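Prasside promete móveis que duram 40 anos, mas a garantia fica nos seis

A fabricante de móveis Prasside apresentou em abril a linha Bilo, com mesas de apoio, bancos e estantes baixas que, segundo o material distribuído à imprensa, foram "pensados para 40 anos de uso". A garantia impressa no certificado que acompanha cada peça é de 6 anos. Entre um número e outro há uma distância que a apresentação, de quase duas horas, não tratou de explicar.

Perguntado sobre o assunto, o diretor comercial Natanael Lopes respondeu que a garantia cobre defeitos de fabricação e que a durabilidade "é outra conversa". Pode ser. Mas é a durabilidade que aparece em letras grandes no catálogo, e é ela que sustenta o preço: a mesa de apoio menor sai por 2000 reais, bem acima do que a própria marca cobrava pela linha anterior.

A empresa fala em 300 ciclos de ensaio feitos pelo laboratório Gajewski. O resumo entregue aos jornalistas tem uma página e não informa a carga aplicada, nem o que conta como ciclo, nem quantas peças falharam. O relatório completo foi pedido no mesmo dia. A assessoria disse que o documento é de uso interno.

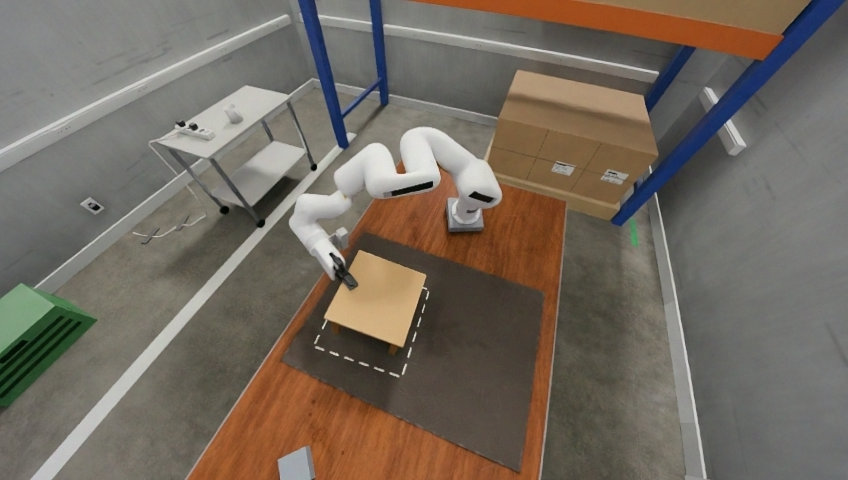 Para a engenheira de materiais Blažena Ďurica, consultora independente, um número de ciclos sem as condições do teste diz muito pouco. "Trezentos ciclos com que peso, em que altura, com que umidade? Uma mesa de canto na praia envelhece de um jeito, na serra de outro", afirma. Ela lembra ainda que os pés costumam ceder antes do tampo, e que o resumo só menciona o tampo.

Outro ponto vago é a reposição. A Prasside garante que haverá peças avulsas "por toda a vida útil do produto", o que, pela conta da marca, significaria quatro décadas de estoque. Lopes não soube dizer onde ficaria esse estoque nem quem responderia por ele se a linha fosse descontinuada. A coleção Wurnimlow, lançada com promessa parecida, já saiu do catálogo - e a revendedora Imke Brinkmann conta que espera desde o verão por um jogo de parafusos para um cliente.

A empresa diz que o caso é isolado e que o pedido está em andamento. As vendas da linha Bilo começam no próximo mês, por enquanto só nas lojas próprias. O texto da garantia, informou a assessoria, não deve mudar até lá.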